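Portes ouvertes chez Tzavaras : beaucoup de rose, peu de réponses

Accueil > Visites > Ameublement

Lundi, neuf heures et demie, une zone d'activités où le bus ne passe que deux fois par matinée. La maison Tzavaras ouvrait son dépôt et son salon d'exposition au public, avec la promesse, sur l'invitation, de nous apprendre à « rhabiller un intérieur sans changer un seul meuble ». J'y suis allé avec un carnet et une certaine méfiance.

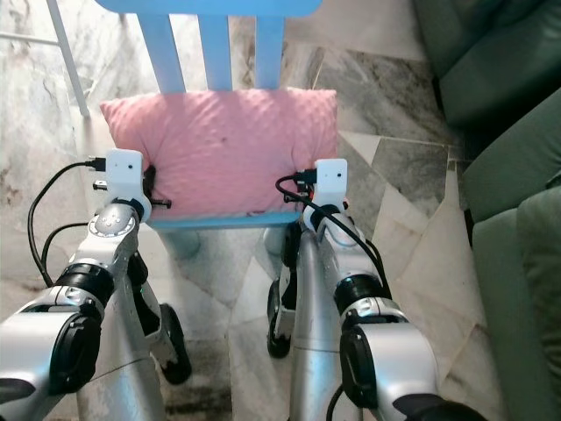
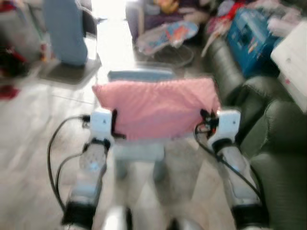
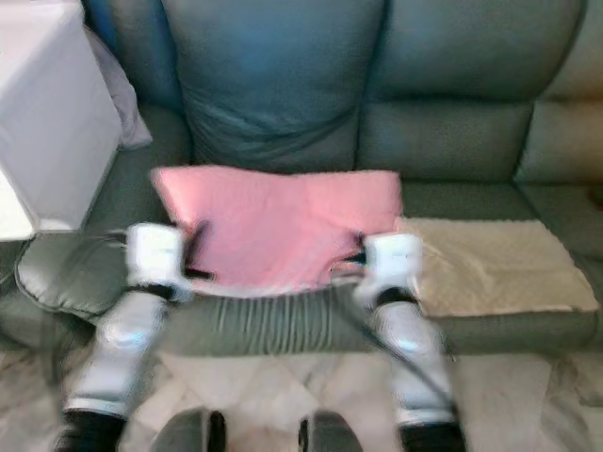

Aníbal Barreto

L'idée de la marque tient en une phrase : vous gardez vos sièges et vous achetez du textile. La gamme de la saison s'appelle Grorum et elle est rose. On m'a parlé de « corail poudré » à l'accueil, puis de « pêche ancienne » devant les canapés. Pour moi c'est du rose, et sur le canapé il tire vers le saumon.

Commençons par la chaise, puisque la visite y passait. Une chaise en bois bleu clair, à barreaux, comme on en a tous vu dans une cuisine de vacances. Avec un coussin rose matelassé posé contre les barreaux, l'effet est plutôt gai, je le reconnais. Mais le coussin occupe presque toute la largeur du siège et ses coins froncent un peu. J'ai aussi repéré une petite tache sombre près du milieu, sur une pièce d'exposition. J'ai demandé s'il se lavait en machine. Oui, « à condition de respecter l'étiquette ». J'ai cherché l'étiquette, on m'a dit qu'elle serait sur les modèles vendus.

Les housses, ensuite. Njoroge Minja, responsable du salon, en fait l'argument principal : une housse se change, un coussin se garde dix ans. Fort bien. Encore faut-il la remettre, et quiconque a déjà bataillé avec une garniture qui se met en boule dans un coin sait ce que vaut ce genre de promesse. Le tissu est souple et joliment satiné sur le bord quand la lumière tombe dessus. Il se froisse aussi, et tendu à l'horizontale il garde ses plis. Sous l'éclairage du salon, avec ce carrelage presque blanc, tout paraît propre et frais. Chez moi, le sol est brun et la fenêtre donne au nord.

Reste le canapé, un trois places gris-vert, cuir ou imitation (deux personnes interrogées, deux réponses). C'est un meuble confortable d'aspect, un peu affaissé du dossier, avec un devant d'assise à fins plis verticaux, ou fines rayures, que j'ai trouvé plus intéressant que tout le reste. On étale un rectangle de tissu rose sur la place du milieu et le canapé serait « transformé ». Contre le dossier, le tissu est bien droit ; devant, il gondole. Et sur un revêtement aussi lisse, que devient-il au bout d'une soirée télé ? Je parie sur le sol. M. Minja m'a parlé d'une sous-couche antiglisse, la Brokach, vendue à part.

Les prix, parce qu'il faut bien y venir. La housse seule est à 53 euros. L'ensemble chaise, coussin et jeté monte à 189 euros, sans la chaise, ce que le panneau annonce en petit. Quant au canapé nu, 651 euros en fin de série, c'est la seule affaire que j'aie vue de la matinée, et elle se passe très bien de rose.

Le dépôt se visite derrière, sur 3000 mètres carrés, au pas de course. Des rayonnages, des cartons, un café correct. Je n'y ai rien appris sur l'origine des tissus, question que j'ai posée deux fois. On m'a promis un courriel.

Prochaine ouverture en août, entrée libre, parking devant. Prenez les mesures de vos chaises avant de partir, il n'y avait pas de mètre à disposition.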